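FOR IMMEDIATE RELEASE

Hovard stockroom reopens for parcel pickup, with new shelf plan and a wipe-down table
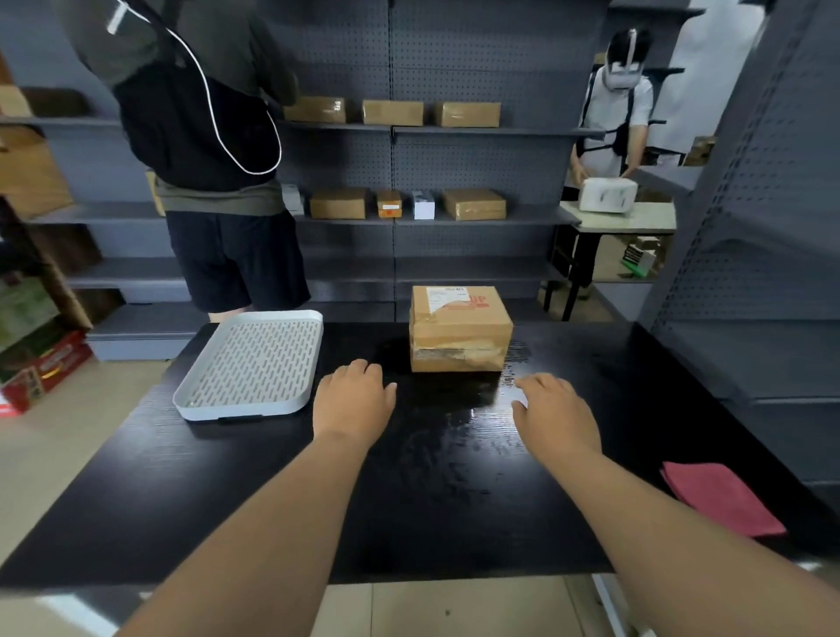

A taped carton on the stockroom table, with the shelves behind. Photo: Hovard

Thursday, February 18, 2021 - Hovard, the household goods and parcel shop on Brasholm Street, has its back stockroom in use again after a two-week re-sort. Pickup hours are back to normal. Returns too.

The short version: fewer boxes on the floor, more on the shelves, and one table where everything stops first. Parcels come in, go on the table, get checked, get a shelf. Before this they went wherever there was a gap.

"We had 400 parcels through here in the last week of the holidays and I was climbing over half of them," said Feven Ambaye, shop manager. "Some of them I'd walked past three times while the customer was standing at the counter. That was the week I said OK, enough."

The room has gray pegboard shelving, kept from the previous tenant. Hovard looked at replacing it and didn't. The panels are sound, the shelves are deep enough for a mid-size carton, and the money went on lighting and a second hand truck instead. Shelves are now worked by pickup day, small packages at a height where the label can be read without a step stool. Tall cartons stand on end at the side. One lower shelf is held back for overflow.

The table is black wood-grain and gets wiped down between batches. Staff were finding that dust and tape glue off one box ended up on the next, and light colored packaging showed it worst. Cloths are pink for the table, blue for the counter, and they dont swap.

Tape is the other thing. Hovard is asking customers who drop off returns to please tape the bottom seam properly. Two strips minimum, pressed flat, running past the edge. Cartons reused from an earlier delivery are fine but the old shipping label has to be covered or come off. If there's an "up" mark on the box, pack to it. The counter will re-tape a box at no charge if it only needs a strip or two. Anything more, there's a small fee for materials, posted at the counter.

"People think we're being fussy," said Homa Amini, who runs the stockroom on the early shift. "A bottom seam goes on the way to the shelf and then I've got someone's dinner plates round my feet. It's happened. More than once its happened."

Details for customers:

Pickup: Monday to Saturday, from 7 a.m. Bring the notice or the text message, plus ID.

Holding time: parcels are now kept for seven days. After that they go back to the sender. A longer hold can be arranged, call first.

Large items: anything over 48 inches on the longest side is handed over at the side door on Hinojosa Lane. Ring the bell and give it a minute.

Returns: last drop-off for same day collection is 3 p.m. Later ones go the next working day.

The shop floor stays open as usual. Prallow kitchen storage, drawer dividers and shelf liners are still in the front aisle, and the first 200 customers to collect a parcel in March get a free roll of packing tape with it. One per household. While they last.

A second round of work is planned for later in March, when the counter side gets the same treatment: new label racks, a proper bin for flattened cardboard, and somewhere to put the scale that isnt the windowsill. Hovard expects to stay open throughout, with pickup moved to the side door for one morning. Notice will go up on the front door once that's confirmed.

Anyone still missing a parcel from January should ask at the counter. A few turned up in the re-sort with labels too worn to match to a name, and these are being held separately.

Press contact: Feven Ambaye, Hovard, Brasholm Street. Interviews mornings only please, afternoons are collection time.

###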